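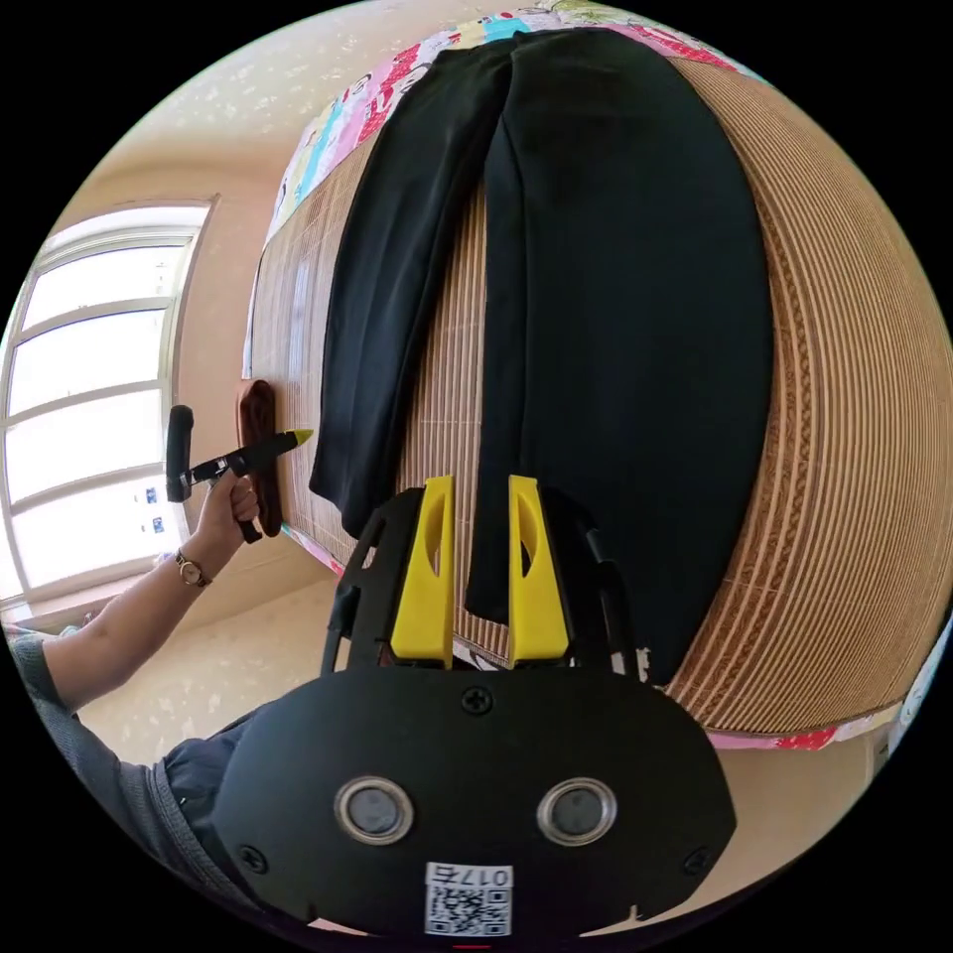 The case for counting homes before hours

Most papers on robot learning now have a number near the top, and the number is hours. So many hours of demonstrations, so many episodes, so many terabytes. I read these papers for work and I have started skipping that line. What I look for is how many different places the data came from, and often I have to dig through an appendix to find it.

My view is that for household tasks, the count of homes matters more than the count of hours, and that we should report it first. I did not always think so. I came around to it because of a result from our own group, Kernance, which trains manipulation policies from demonstrations recorded with hand-held grippers. A person holds the gripper, does a chore the way the robot would have to do it, and the camera on the tool records the view the robot will later have.

The chore in our case was clothing care: laying out a garment, steaming it, straightening a leg or a sleeve. We had two sets of data. The first, which we call Parkia, held 4,000 demonstrations, all recorded in one well-lit lab room on one padded table. The second, Staleck, held 2,000, recorded in people's bedrooms and living rooms. We trained the same model on each, with the same settings, and tested both in three homes that neither set had included.

The Staleck policy did better in all three. It had half the data and it was better at finding the hem, better at getting hold of a single layer of cloth, and much less likely to close on nothing. The Parkia policy was excellent on the padded table. Away from it, the policy would often hover over a garment and then drift back to where the middle of the table used to be.

Look at what a home recording contains and the reason is not mysterious. Black trousers on a tan bamboo mat are a different problem from black trousers on a gray pad. The slats of the mat make long thin lines that run under the cloth, and a model that has learned "edge" from a plain surface has to learn it again. There is a printed bedspread in pink and blue that could easily be taken for another garment. Daylight comes from a window at one side. A black garment under bright light from one side is hard for any camera, and our lab had been set up, without anyone planning it, so that this never came up.

People who disagree with me make two arguments, and both deserve an answer.

One is that home data is messy. It is. Demonstrators hold the steamer differently. They stand on the wrong side of the bed, they reach across their own work, an arm covers half of the cloth. We threw out more of Staleck than of Parkia during checking, and the 2,000 is what was left afterward. But a lot of what gets called mess is just the task. A steamer is a two-handed job for most people, and one hand will be in the way of the other. If the training data never shows that, the robot will meet it for the first time in somebody's bedroom.

The other argument is cost. Setting up in a home takes time, people have to agree to it, and a lab can run all day. I accept this, and I don't think the lab should be shut. Parkia was useful for teaching the basic motion, and when we mixed a small part of it into Staleck the policy got a little smoother. I would still spend the next dollar on a new home before I spent it on another afternoon at the same table.

There are limits to what we found. It was one family of tasks and one type of gripper. Three test homes is a small number, and I would not bet on the size of the gap holding up in thirty. We also used the Qaisi encoder for all of it, and a stronger vision model might close some of the distance by itself. I would like to see somebody try that, with rigid objects as well as cloth — dishes would be a good start.

In the meantime I have a small request for authors and reviewers. Put the number of locations in the abstract, next to the hours. Say how many surfaces, and whether the test rooms were in the training set. If the answer is one room, say one room. We left it out of our first draft in June, and a reviewer had to ask.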